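Bottle Drive FAQ – Tistavley Neighborhood Recycling

Our spring drive brought in 852 clear plastic bottles, and we're still grinning about it! Your questions have been piling up ever since, so we put the answers on one page.

Which bottles do you take?
Clear drink bottles of any size up to two liters: water, soda, iced tea, sports drinks. Tinted ones go in the separate blue bin beside the door. Please keep milk jugs, shampoo and cooking oil for your curbside cart.

Do I have to take the cap off?
No, leave it on! Empty the bottle, let a little air out and screw the cap back down. Loose caps fall through the sorting screens at Skandarlow, where our bags go, and then they end up as trash.

What about the label?
Leave that on too. We used to spend whole evenings peeling labels (and picking glue out from under our fingernails), and Skandarlow removes them in the wash anyway.

Should I rinse?
A quick swish is plenty for juice and soda. Plain water bottles just need to be empty. If there's a swallow left in the bottom, give it to a houseplant.

Flat or full size?
Squeezed a bit is great – you can get far more into a bag that way. Please don't twist them into a knot or stomp them into a disk. A thin 600 ml bottle will crumple by itself if you look at it wrong, and we're happy to have it.

My bottle crackles and bulges after I squeeze it. Is it ruined?
Not at all. Thin plastic creases easily and tries to spring back. Press the air out, tighten the cap while you're still holding it, and it should stay smaller.

How many can I bring at once?
Up to 90 per visit, which fills two of our big Esusura sacks. Got more than 90, say after a wedding or a tournament? Write to us first and we'll clear a corner.

Can I borrow a sack?
Yes, and please do! They hang on the hooks by the entrance. Bring them back within 7 days so the next household gets one.

When are you open?
From 4 p.m. until 7:30 p.m. on drop-off days, and mornings as well in June.

Is there still a kids' table?
There is, and it's wonderful. Lu, our bottle-cap mosaic, grows there every month. Only spare caps without a bottle go into Lu, so start a jar at home.

So a crinkly bottle with its cap and label on is okay?
Yes, bring it in!
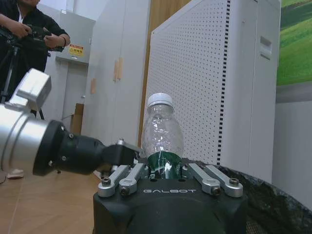 One reader wrote in to add that a mesh laundry bag works even better than a sack for carrying bottles on the bus, because any last drips dry out on the way and you can hang the whole thing on a hook at home until it's full.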